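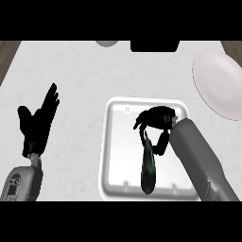 Drukum designs and manufactures fitted foam interiors, padded dividers and transport cases for organizations that move delicate equipment on a regular basis. The company works from a single site in Trumville and sells directly to its customers, who include hospitals, survey firms, broadcasters, museums and catering companies. Much of what we are asked to protect is ordinary in appearance. A large white oval plate lying on a table presents no difficulty to anyone, but a caterer who must move a full service of them across the state, unload at a rear entrance and have every piece ready to set out the same evening needs a container built to the shape of the plate. The same is true of a microscope head or a bound ledger. Our interiors are cut to the item, and the item is measured by us before any foam is ordered.

Company Background

Drukum was established by Martim Nogueira, who had previously managed the packing floor of a freight forwarder and had grown familiar with the claims that followed poorly packed goods. The first orders were for replacement interiors only. Customers already owned sound outer cases whose original foam had hardened or crumbled, and it was less costly to refit them than to buy new ones. Refitting remains a substantial part of our business and we continue to accept cases of any make, provided that the shell is intact and the latches close.

The manufacture of complete cases began when the company acquired the equipment and order book of Kowalczyk, a Trumville maker of plywood trunks and instrument boxes. Several members of the Kowalczyk workshop joined Drukum at that time. The Kowalczyk name has been kept for our line of wooden cases, which are still built with riveted aluminum edging and recessed handles according to the original drawings. Owners of older Kowalczyk trunks may send them to us for repair. Hinges, corner pieces and lid stays are held in stock, although some of the earliest lock plates can no longer be matched exactly and will be replaced with the nearest current pattern.

The company remains privately held. Mr. Nogueira continues to serve as managing director and reviews all custom orders before they are released to the workshop.

What We Make

Our work falls under 4 headings, and most customers make use of more than one of them.

Fitted interiors. Foam inserts are cut for new or existing cases. Closed-cell polyethylene is used for heavy items and for cases that will be stored in damp conditions. Softer polyurethane is used where the item is light or has a finish that marks easily. Layers can be glued permanently or left loose so that one case may hold different sets of equipment at different times. Contrasting color layers are available at no additional charge and make it easier to see at a glance when something has not been put back.

Wooden transport cases. The Kowalczyk line is suited to equipment that travels by truck and is handled with carts or ramps. Cases may be fitted with casters, removable lids, drawers or front doors. Exterior panels are supplied in black, gray or natural finish. Stenciled lettering is applied in our own workshop.

Molded cases. For hand-carried equipment we supply molded plastic cases purchased from outside manufacturers and fitted by us. We do not mold our own shells. Customers who need a particular brand of shell for the sake of matching an existing fleet should say so when requesting a quotation.

Padded covers and dividers. Sewn covers, sleeves and adjustable dividers are made for items that are moved within a building or between nearby locations. This department also produces the quilted separators used by our catering and museum customers between stacked pieces.

How an Order Is Handled

A custom order begins with the item itself. Whenever possible we ask that the equipment be sent or brought to Trumville, where it is measured, weighed and photographed. Items that cannot leave the customer's premises may be measured on site by a member of our staff. Manufacturers' drawings are helpful but are not accepted as the only source of dimensions. Cables, knobs and brackets added after purchase rarely appear in them.

Following measurement, the customer receives a layout drawing showing the position of each item in the case, the thickness of foam on every side and the total loaded weight. We ask that the drawing be reviewed by the people who will pack and unpack the case. Finger cutouts, the direction in which a lid opens and the order in which items are removed are small matters on paper and of some consequence in a loading area at night.

Once the drawing has been approved in writing, a sample interior is cut for any order of more than 11 identical cases. The sample is the customer's to keep and test. Smaller orders proceed directly to production unless a sample is requested, in which case the cost of material is charged. Changes made after approval of the drawing may affect both price and delivery date.

Finished cases are loaded with the customer's equipment, where we have it on hand, and closed, lifted and turned before they leave the building. Customers who collect in person are invited to do the same at our packing bench. Cutting records are kept on file so that a lost or worn interior can be made again without a new measurement, and the reference number will be found on a label inside the lid.

Our Facility

The Trumville site houses the cutting room, the wood shop, the sewing department and the offices. Foam is cut on a computer-controlled water jet and finished by hand. The wood shop occupies the older part of the building and has its own entrance on the east side, which is also where repairs should be delivered. Visitors are welcome by appointment. Those bringing large trunks are asked to telephone ahead so that the loading door can be cleared.

The workshop closes for maintenance for 2 weeks each July. Quotations are still issued during that period, but no cutting, sewing or repair work is carried out and goods cannot be received. Customers with events in early August are advised to place their orders well before the closure.

Materials and Waste

Offcuts of polyethylene foam are sorted by density and returned to the supplier for reprocessing. Smaller pieces that cannot be returned are made available to schools and community theaters in the Trumville area, which may collect them from the east entrance on request. Old interiors removed during refitting are disposed of by us unless the customer asks to have them back. Plywood is purchased in full sheets from a regional mill and is cut to a plan that covers several orders at once, and for this reason a single wooden case may take somewhat longer to produce than a customer would expect.

Trendport Rental Service

Trendport is the name under which Drukum rents cases for short periods. It was introduced for customers who attend one trade show or touring exhibition a year and have no room to store empty cases for the remainder of it. The rental stock consists of 200 cases in standard sizes, each with adjustable dividers in place of cut foam. Rental customers may have a fitted interior made for a Trendport case at the usual price. The interior then belongs to the customer and can be used again in any case of the same size.

Trendport cases are inspected and cleaned on return. Ordinary scuffs to the exterior are expected. Charges are made for broken latches, missing casters and adhesive labels left on the panels.

Warranty and Repairs

Drukum warrants its cases and interiors against defects in material and workmanship. The warranty covers hinges, latches, handles, seams and glued joints. It does not extend to the contents of the case, to damage caused by carriers or to foam that has been exposed to solvents or fuel. Molded shells carry the warranty of their own manufacturer, and we will assist customers in submitting a claim.

Repairs outside the warranty are quoted individually after inspection. Cases sent for repair should be empty. Equipment left inside will be removed and stored separately, and its return may be delayed as a result.

Working With Drukum

We sell to businesses, public institutions and private individuals on the same terms. There is no minimum order. Purchase orders are accepted from schools, hospitals and government offices, and other new customers are asked for a deposit upon approval of the drawing. Requests for quotation should state the item or items to be carried, the means of transport, the number of cases needed and any limit on size or weight.

Correspondence regarding custom work may be addressed to Mr. Nogueira at the Trumville office. Rental inquiries should be marked for the attention of Trendport, and questions concerning older wooden trunks should be marked Kowalczyk Repairs.

Page last revised August 25, 2019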